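Textured tablecloths: spin speed, shrinkage and whether to iron

Posted by Renu Chaturvedi, March 25, 2020
2661 views | 86 replies | 5 shares

renu_c
I have three tablecloths with a raised weave, bought over several years, and I would like one wash routine that works for all of them. Two are white Nillholm cloths, labeled cotton, warm wash, medium iron. The third is blue and has no label. It was a gift, and the label had been cut out before I got it.

Current routine is a warm cycle, 1000 rpm spin, line dry, iron on the back while slightly damp. The white cloths have lost length but not width. The texture is also flatter along the center fold than at the sides. I assume the iron did that, but it could be the spin. Detergent is Floretti powder, dose as given on the box for hard water.

Questions: does spin speed matter for a raised weave, and should I be ironing these at all?

plainhem
Length loss with no width loss is normal. The lengthwise yarns are held under tension on the loom and during finishing, and the first few washes let that tension out. Most of it should be over by the fifth wash. After that the cloth is stable unless you tumble it hot.

Spin speed has very little to do with shrinkage. It has a lot to do with creasing. A cloth that size gets pressed against the drum in folds, and the faster the spin the harder those folds set. Drop it as low as your machine allows and accept a longer drying time.

Udier_Mill_Ln
Disagree on the low spin. A heavy cloth that comes out full of water will stretch on the line under its own weight, and it stretches unevenly, more at the pegs. I ran mine at low spin for a year and ended up with a wavy hem. Went back to a fast spin and took it out of the drum the minute it stopped. No trouble with set creases.

plainhem
You hung it from the hem. Put it over two parallel lines so the weight is shared and there is no waviness at any spin speed.

Udier_Mill_Ln
Not everyone has two parallel lines.

miyuki.imai
On the ironing question, no, or very little. A raised weave gets its texture from yarns that float over others or from a difference in yarn tension. Pressing flattens the floats. Washing brings some of it back, but a line pressed in the same place every time will show. Fold in thirds one time and in quarters the next, and it won't build up along the center.

For the unlabeled blue one you need to know the fiber before deciding on temperature. Pull a yarn from inside the hem allowance, wet it, and see how it takes up water. Cotton and linen soak it up right away, polyester is slower. It isn't a proof, since finishes interfere with it, but it costs nothing. Can you post the cloth laid out, with something on it? Texture is hard to judge from the word "textured".

renu_c
Posting two of the blue one. 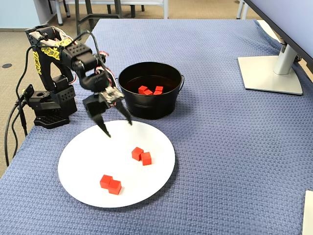
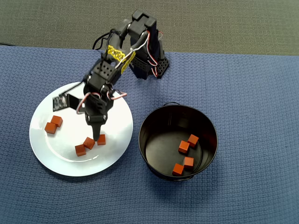

Blue cloth with the white plate on it, both photos.

miyuki.imai
Thanks. I can't tell fiber from a photo and I wouldn't trust anyone who says they can. Do the yarn test. Until then treat it as the more delicate of the possibilities: cool wash, no tumble dryer, no iron directly on the face.

Dhillon44
Has anyone mentioned dye? Blue is the one I would worry about more than the weave. Wash it separately from the white pair until you have seen a few clear rinses. Rub a damp white rag on the underside for half a minute. If color comes off on the rag, it will come off on the Nillholm cloths too.

Check the detergent as well. I don't know Floretti, but many powders made for whites contain oxygen bleach, and that is not what you want on a dark or mid color. Liquid color detergent is the safer choice.

renu_c
The box says it is for whites. I have been using it on everything.

plainhem
There is your first change, then. It has nothing to do with spin speed.

Udier_Mill_Ln
Nor does it have anything to do with parallel lines.

renu_c
Yarn test done. It took up water at once, so I'm going with cotton or linen – no way to separate the two here. Rag test left a faint mark. I'm washing it alone in cool water with a color liquid, and I have stopped ironing the white ones. Spin is at the middle setting, which will satisfy neither side.

I plan to measure all three before and after each wash until May and post the lengths.

Dhillon44
Measure them dry and flat, and at the same two points each time. The hem is the worst place to do it. Tack a thread marker well inside each end and measure between those.

miyuki.imai
Agree with the thread markers. Use undyed thread on the blue one, and leave the ends long enough to find again.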